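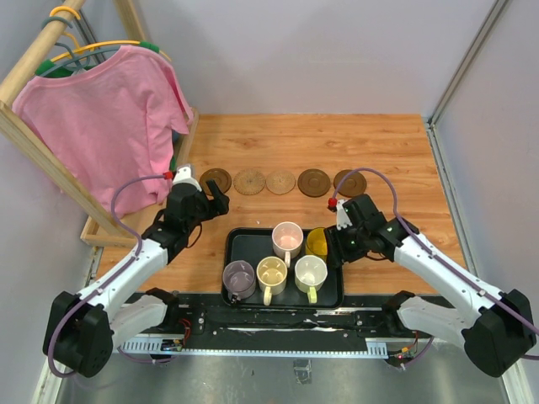 4.2 What visitors saw at the Adville open day

I wrote most of this section on the train home, and I've left it in roughly the shape it had in my notebook. The rest of the paper is about the planner. This part is about what happened when we put the planner in front of people who had never heard of it and let them stand there with coffee for as long as they liked.

The open day was held at Comari's building in Adville in June. We had one of the smaller bays, and the Firkent people had set up the two-arm cell before I got there (thank you!). The task was the one we call "cups to coasters." A tray of cups sits near the front edge of the table, a row of coasters lies behind it, and the system has to put one cup on each coaster. Dull on paper, I know. In person it drew a crowd pretty much all day, and we ended up logging 115 visitors over 6 hours, which is more than came to my last three talks put together.

What I wanted to find out was whether people could guess the next move. The Lytvynenko planner picks cups by how easy they are to reach, and it doesn't care at all about color or about filling the row from one end. People do care. Almost everyone I asked expected the arms to start at the left and work across, like setting a table, and several were a little put out when that didn't happen. One woman told me it was "playing favorites," and I've used the phrase ever since.

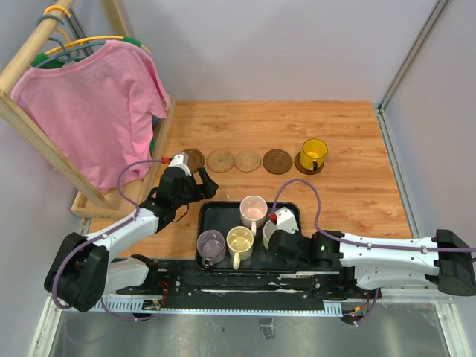 Figure 6. Cups-to-coasters task, open day setup. The amber mug is on the coaster at the far right, four mugs are in the tray, and the right gripper is over the whitish one.

So I started asking each group to call out a cup before the next reach. I won't pretend this was a controlled study. Groups shouted over each other, kids changed their minds halfway through, and I was scribbling on the back of a parking form. Still, there was a pattern worth reporting. On a first guess people mostly went for whichever cup had the brightest color. After watching around 9 reaches they had mostly switched to naming the one closest to a gripper, and they were right far more often. They had worked out the reach rule just by looking, with no explanation from me.

The handles came up a lot too. Visitors wanted to know if the arms needed the handles turned toward the front, and the answer is no, although our grasp scores are better that way and we do tend to set the tray up like that. I've added a note on this to the setup description in Section 3, because it was a fair question and our earlier draft skipped it.

The other thing people asked, over and over, was why there are 2 arms if only one seems to be busy. We come back to idle time in Section 5.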